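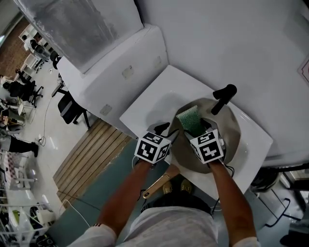

At the corner sink, green gridded block held upright in the round basin.

Killey Sink Chores: README

Welcome, and thank you for taking the time to read this before opening the files. Killey Sink Chores is a collection of written notes about the small jobs people do at a sink: rinsing, scrubbing, wiping down, moving things out of the way so that something else can be washed, and putting them back when it's done. It has 2000 notes in it at the moment, all in English, each one covering a single job from the moment somebody steps up to the basin until they step away again.

We are fond of sinks, as you'll probably gather. Most of the housework collections we had used before went straight to the stove and the dining table, and the sink got a line or two if it was lucky. Anyone who has shared a kitchen or a workroom knows how much of the day goes on there, so we gave it a set of its own.

What is in the download

notes.csv holds the notes themselves, one per row. The column called "job" gives the short name of the chore, "basin" gives the shape of the basin, "things" lists whatever was handled, and "text" is the note. No note runs past 80 words. A few of the early ones were a good deal longer and had to be trimmed, and if you come across one that seems to stop a little abruptly, that is likely the reason (sorry!).

words.txt is the list of names we settled on for objects, with the other names people used for them alongside.

changes.txt tells you what moved between versions. It's short, and worth a look if you used version 2, as the "things" column was split differently back then.

How the things are named

This took far more talking than we expected. One person's scrubber is another person's pad, and a third will call both of them a sponge and be perfectly happy. The rule we ended up with is to use the plainest word that's surely right. If a writer knew the object was a sponge, the note says sponge. If all they could tell was its color and its shape, the note says something like "green block" and leaves it there, and the entry in words.txt is marked "general." Please don't fill these in with a closer guess and send them back to us as corrections, unless you wrote the note yourself and remember.

Basins are listed as round, square, oblong or other. A round basin set into a rectangular sink goes down as round, because the basin is where the work happens. Faucets are named only when somebody touches or swings one. Brushes get their own entry whenever one is used, with the handle material given if the writer mentioned it, and a brush lying on the floor the whole time isn't listed at all.

The surroundings

Home kitchens make up the larger share, but there are plenty of sinks here that live in less homey places: a utility room, a potting shed, a shared workspace with desks and office chairs a few steps off. We like having these mixed together. People at a workspace sink tend to do one thing and go, while people at home drift. They start on a cup, notice the drain, wipe the rim, and come back to the cup later, and we kept the drifting in, so some notes wander quite a bit under a single job name. There is a "drift" flag in the "job" column for anyone who would prefer to leave them out.

Loading it

The files are UTF-8 with commas and straight quotes. Any spreadsheet will open them. If you use the Trillodov reader, point it at the folder and choose the Ekthorpe layout, which matches our column order. The older Cronin layout will also open everything, but it drops the "basin" column without telling you, and we lost the better part of an afternoon to that one.

A holdout set of 60 notes is marked "test" in the last column. It was drawn across all basin shapes and both kinds of setting.

Known gaps

Soap is badly underdescribed. Writers often skipped it, so the lack of soap in a note shouldn't be read as a chore done without any. Bathroom sinks are thin on the ground. Left and right are always given from the point of view of the person at the sink, apart from a batch of potting shed notes where we couldn't work out which way round the writer meant; those carry a question mark in the "text" column, right after the word.

There is also very little about drying. We hope to add some after October, when the next round of notes has been read through.

Writing to us

Jong-dae Lim looks after the word list and is glad to hear about names we have missed, especially local ones for scrubbers and drain covers. Please send the row number along with your suggestion, and one message per object if you can manage it. Replies can be slow, but everything gets read.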